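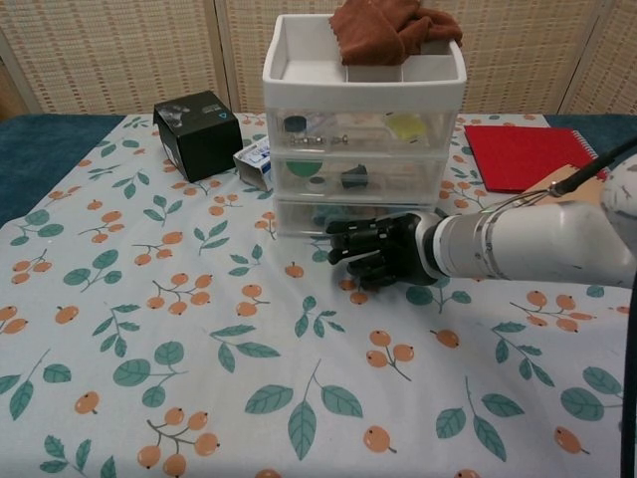
I've had the Flekier hand on the arm for most of this month, after using the Clurnau two-jaw gripper since March. People keep asking me which one I'd keep, so I'm putting my notes in one place. Most of my testing comes down to small household jobs, and the stack of three clear drawers with the open tray on top is the one I go back to most. It's hard in a dull way. The fronts are see-through, so the depth camera has trouble with them, and the fingers have to come in low and level to get anywhere near the bottom drawer. The patterned tablecloth doesn't help the camera much either, but I decided to leave it on. I want numbers from a normal table.

The Clurnau first. It has two flat jaws with rubber pads, it opens wide, and it does what you tell it. I ran 88 drawer pulls with it and wrote down each one. It failed when the jaws came in at a slight angle and slid off the front. When it got hold, it never let go. It was also quick to set up. Yuzhen Shao sent me his config file and I was running the same evening.

The Flekier took me 4 days to get working. Two of those went to the cable, which pulled on the wrist every time the forearm rolled. I ended up routing it along the top of the arm with a wire bracket near the wrist ring, and it has been fine there. The rest was thumb calibration. The manual has you do it with the palm up, but my readings drifted as soon as I turned the hand over. Meenakshi Rastogi had the same problem with hers and told me to calibrate in the position I work in. That fixed it.

I've done 225 pulls with the hand so far. It fails more often than the gripper on a plain pull, mainly because the thumb gets in the way under the bottom drawer. It's better at everything after that. It can pick a screw out of the drawer, which the flat jaws could not do at all, and it handles cloth well. The gripper bunches a towel up and drags it.

Speed is a clear win for the Clurnau. A full cycle takes 8 seconds, and the hand is slower because I have to close the fingers in two stages. I tried closing them all at once and it shoved the whole organizer backward.

As for the controller, I used the Jistolholm box for both. The gripper needs one channel and the hand needs nearly all of them, so if you plan to add a second camera trigger later, check that you have a port left. I didn't.

For now the hand stays on. Tímea Csonka is lending me her softer fingertips next week, and I'll redo the bottom drawer with those before I change anything else.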